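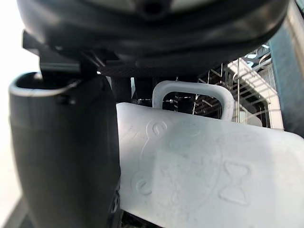

Close view from underneath: dark rounded housing, black finger at left.

Kaltbridge Travelers' Help Forum > Dining and Resorts

Half-board package and private dinner at the Wisura resort: how are the credits applied?

Posted by kaltbridge_guest

My spouse and I have reserved a week at the Wisura resort in March on the half-board plan. The confirmation states that breakfast and dinner are included each day, with dinner to be taken at the main restaurant. We would like to use one of those evenings for the private dinner on the beach terrace, which is listed at 230 per couple, and a second evening at Sugiyama, the smaller Japanese restaurant on the upper level.

The package terms mention a dinner credit of 40 per person when a guest dines outside the main restaurant. They do not state whether this credit may be applied to the private dinner, or whether it covers drinks. I wrote to the reservations office and received a copy of the same terms in reply. I would be grateful to hear from members who have stayed on this plan. I would also like to know whether dietary requests need to be submitted before arrival, as my spouse does not eat shellfish and the published terrace menu includes it in 2 courses.

Reply from harbor_lane

We stayed on the half-board plan last year and used the credit on both occasions you describe. The following reflects our experience, and you should confirm it with the resort, as terms may be revised between seasons.

The credit was applied to the private dinner. For the two of us, 80 was deducted from the listed price and the balance was charged to the room. The deduction did not appear on the bill presented at the table. It was entered at the front desk the next morning after we asked for it, so I would recommend that you keep the signed slip and review your account before the day of departure.

At Sugiyama the credit was accepted for food only. Tea was treated as food and wine was not. Any part of the credit left unused that evening was forfeited and could not be carried to another meal. Sugiyama also requires a reservation, and the early seating at 6:30 was considerably easier to obtain than the later one.

With regard to shellfish, the request should be made in writing. The terrace menu is fixed, and the kitchen asks for notice of one full day in order to prepare a substitute course. We submitted our request through the concierge and were offered a choice between a fish course and a vegetable course. If the matter is an allergy and not a preference, please state this plainly, as the two are recorded differently. You should also repeat the information at each restaurant. The note on our file did not reach the breakfast staff.

One further point concerns the weather. The terrace dinner may be moved under cover at the discretion of the resort, and the price is not reduced when this occurs. Guests may instead change the evening if they notify the desk by noon.

Reply from Jusus

Credit is fine for the beach dinner. Drinks are not included. Book early.

Reply from second_seating

I must differ in part with the first reply. Our plan was purchased through an agency, and the credit was 30 per person. It could not be applied to the private dinner at all. The front desk explained that agency rates are governed by a separate sheet of terms, which we had not been sent. If you reserved directly, the earlier answer is probably correct. If you did not, please request that sheet from your agent before you pay the deposit on the terrace, as the deposit was not refundable in our case.

I have no information regarding shellfish.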